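Grout stays tacky in one corner, mix ratio?

smadhu_k
Bathroom floor, 13 square feet so far. Cement grout, sanded, Durken brand, mixed by eye. Most of it set overnight. The corner by the door is still soft two days later and the color is lighter there. Is that too much water or bad powder?

F_Lema
Too much water. Light color plus soft surface is the usual sign. Weigh the powder and weigh the water. By eye does not work on small batches.

uniyal445
Disagree that it has to be water. If you washed that corner early with a full sponge, you get the same result from a good mix. Which end did you finish on?

smadhu_k
Finished on that corner. Sponge was wrung out, I think.

F_Lema
Then it was the end of the bucket. Did you add water to loosen it?

smadhu_k
Yes, a splash. It was getting stiff.

F_Lema
There you go. Re-stir stiff grout, never re-wet it. If stirring does not bring it back, throw it out.

uniyal445
Agreed on that point. I still would not rule out the sponge. Scrape one joint before you do the rest. If it is soft only at the top, it was washing. If it is soft all the way down, it was the mix.

Kamlesh Mittal
Scrape to two thirds depth, vacuum, dampen, refill. Ten minute slake after the first stir. I have used both Durken and Foser and see no difference if the water is measured. 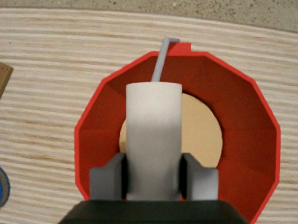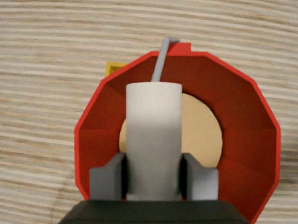

Small batches are the fix for the stiffening problem. Mix what you can place in 20 minutes and no more. For the bucket, get something open and wide like the red one, with walls that slope in toward the base, so the margin trowel can reach the powder at the bottom. Dry pockets down there are where most lumps come from.

uniyal445
A wide bucket also skins over faster. I use a narrow one with a damp rag on top.

Kamlesh Mittal
Not in 20 minutes it doesn't.

smadhu_k
Scraped one joint. Soft all the way down. Redoing the corner Thursday with a scale.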